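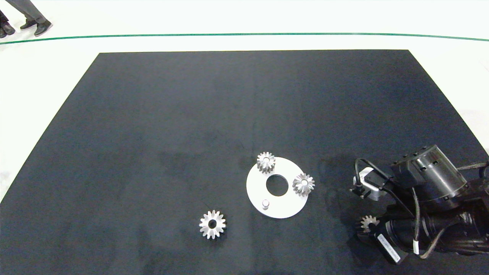
The Reset

Step 1. Back up anything you want to keep.

Vesna Mujić read the sentence twice and set the instruction sheet down on the counter. The phone beside it was an Aro, the older model with the power key on the left side. It had belonged to her father. It had been switched off for eleven months and charging for two hours.

She had worked the repair counter at Nolte, on the lower street in Clinville, long enough to do the procedure without the sheet. She had printed it anyway. It said what it always said. A hard reset removes the screen lock, the accounts, the messages and the pictures. It cannot be undone. The battery should be more than half full.

The battery was more than half full.

She pressed the power key and waited for the lock screen. It asked for a pattern, a grid of dots with no hint. Under the grid was the clock, which had lost the date and was showing the first day the phone's software knew of. When the phone found the shop's network the clock corrected itself to 21 July 2018.

Five wrong patterns produced a delay of thirty seconds. After that the delay doubled. She knew the table by heart because customers asked for it, usually in the middle of a delay.

She tried an L, top left to bottom right. Wrong. She tried a Z. Wrong. Her father had run the pump station at Vistberg and had drawn everything as a pump and two valves, including directions to the bakery. She tried a shape that could have been a pump and two valves. Wrong.

Step 2. Turn off the device completely.

She didn't turn it off. She opened the notebook in which he had kept his numbers. He had not trusted the phone to hold them. The pages were ruled by hand into columns: date, reading, remark. The last entry in the reading column was 2975. The remark was "normal." Most of the remarks were "normal." One, from a winter she remembered, was "normal, cold."

There were no patterns in the notebook. On the inside of the back cover he had written the phone's serial number, the price he had paid for it, 200, and the locker number at the station, 428. The 428 was underlined.

She looked at the grid on the screen. Nine dots, three to a row. If the dots were numbered like the keys on a telephone, 4 was the left end of the middle row, 2 was the top center and 8 was the bottom center. A pattern needed at least four dots. But a straight line from 2 to 8 had to cross 5, and the phone would pick up 5 on the way whether it was asked to or not. That made four.

She drew it: left, up, straight down.

The delay from the last attempt had not been running. The phone considered the pattern for as long as it considered any pattern, and the lock screen slid away.

Step 3. Hold volume up and power until the logo appears.

The home screen had six icons on it. He had removed the others or moved them somewhere he would not have to look at them. The messages were hers, the pharmacy's and the phone company's. Storage was almost 3 gigabytes used, and nearly all of that was the system. She opened the gallery and found pictures of gauges. Each was taken straight on, with the needle readable. She scrolled for some time. All gauges.

The voice recorder held one file with no title. She turned the volume down, then up, and played it. It was a pump running. It ran for four minutes. Near the end her father said, at the distance of someone standing back from the machine, "There. Hear it? It comes round every eighth turn." Another man said he didn't hear anything. Her father said to wait. The pump went on. The other man said, "Oh." The recording stopped.

She played it again and counted turns. The first time she lost the count. The second time she heard it, a small dry catch, like a fingernail on cloth.

A customer came in with a cracked screen, and she wrote up the ticket. Glass only, touch working, ready tomorrow after noon. The customer asked whether he would lose his pictures. She said no, a screen was only a screen, but he should make a copy all the same. He said he would. They all said they would.

When he had gone she connected the Aro to the shop computer and copied the recording into a folder. She copied the gauges as well. The progress bar estimated one minute, then nine, then one. She opened the copy of the recording to check that it played from the beginning to the end, and stayed at the counter until it had.

Her cousin's boy was to have the phone. He was starting school in Vistberg in the fall and needed something to call home on. It had to be clean, without another person's accounts on it, or the setup would stop at the second screen and ask for a password.

She went back to the top of the sheet and put a check mark next to Step 1. She turned off the device completely. She held volume up and power until the logo appeared, then let go of both.

Step 4. Use the volume keys to select Wipe Data. Press power to confirm.

The menu came up in small yellow letters. She moved down the list one line at a time. The phone asked if she was sure, with several lines of No and one of Yes, and she moved down through those too.

Step 5. Wait. Do not remove the battery.

She pulled the stool over and sat down.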